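2019-09-10
Notebook, bench 2, Zerkivthorpe
R. Ventura

Continuing from the last entry. Table was wiped down and the arm homed before anyone else came in. Ran the start check twice, the first time I had the wrong tool file loaded (the long finger from the Drivico trials) and it complained about reach. Changed it back. Need to rename those files so they can't be mixed up, they differ by one letter.

Goal for this week is still desk kits. The packing line puts together office starter kits for Jaramillo: a holder, pens, clips, a few small plastic parts, all into one tray. Today was only the approach to the small parts with a holder standing on the table, no tray yet. Maricruz wants the approach settled before we bring the tray in and I agree.

Talked with Jovita and Leobardo before starting. They have packed these kits by hand for longer than I have worked here, and I wanted their order of work written down properly. What they told me:

Holder goes down first. Everything else is placed around it.
Small parts are picked with the left hand while the right is already turning the tray.
Clips last, they slide.
If a part has a burr or a short edge it goes in the lap box and gets looked at after the run.

The lap box is in none of our process sheets. Ximena had the whole inspection step down as happening at the molding end, and on paper it does. In practice a good share of the bad parts get caught by the people packing, by feel. The arm has no step for that. If we put it on small parts as planned, that check goes away unless we put it somewhere else. I wrote it on the board and Ximena copied it into the Trisska sheet so it has a line of its own.

Slowed the approach down after the first set. The finger was coming over the table too fast for my liking with the holder standing there. At the slower setting I could follow it by eye the whole way.

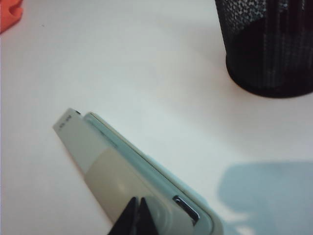 Wrist view, slow approach. Mesh holder upper right, red-orange part just showing at upper left.

Notes on the wrist view. The white table is good for contrast on the colored parts and bad for shadows. The soft bluish one at lower right is the sort of thing the part finder may try to draw an outline around. Leobardo suggested a gray mat like the ones on the packing tables, where he says the glare bothers your eyes less too. Will try his mat before I touch any thresholds. The mesh is the other worry. Part of it comes up speckled and the rest is close to solid black, so I would not trust an edge taken from the side of it. The base rim is plain black and should be the better thing to locate from.

Also: the gripper takes up a lot of the view. We knew that when we picked the mount. For small parts it means the last bit of travel is done mostly on the earlier look. Maricruz thinks a second fixed camera over the table would settle it. I would like to see how far we get without one — another camera is another thing to calibrate each morning, and whoever runs this after me will be doing it before the line starts.

Settings as left:
Approach speed 16 mm/s
Hover time over part 720 ms
Move timeout 3000 ms
Log saved under today's folder, small_parts_b

On the rate. The sheet from the planning meeting has the cell doing around 3000 kits a week by November. I don't see it from here. That number took the hand rate and assumed the arm would match it on small parts with one person loading. At the slow approach we are well under, and I am not going to raise the speed with people reaching across the same table. Told Maricruz so. She will take it up with planning and asked me for measured times in place of opinions, so next entry should have a proper timed set.

What changes for the people on the line, as far as we have it worked out:

Small part picking goes to the arm. Jovita is glad about that one, her thumb bothers her by the end of a run.
Holder placement stays by hand for now.
Someone loads parts and clears faults. Leobardo asked whether that counts as a packer job or a machine job, which matters for his grade. I didn't know. Ximena is asking.
Final look at each tray stays by hand. I would put the lap box check here, but then the person needs more time per tray than the plan gives them. Open.

Jovita asked to learn the stop and restart herself instead of calling me over each time. Showed her the pendant: hold, clear, back to home. She went through it three times on her own. She wants the fault messages in Spanish as well, and so would half the line. The controller allows custom text, I checked. Putting it on my list above the mat.

To do:
- Fault messages, both languages. Jovita to read them over.
- Gray mat from Leobardo
- Rename tool files
- Timed set at current speed, then one step up with the table clear of people
- Ask molding how many burred parts come back to them in a normal week, and whether anyone keeps the number

Arm parked, power off at the cabinet, key back on the hook in Ximena's office.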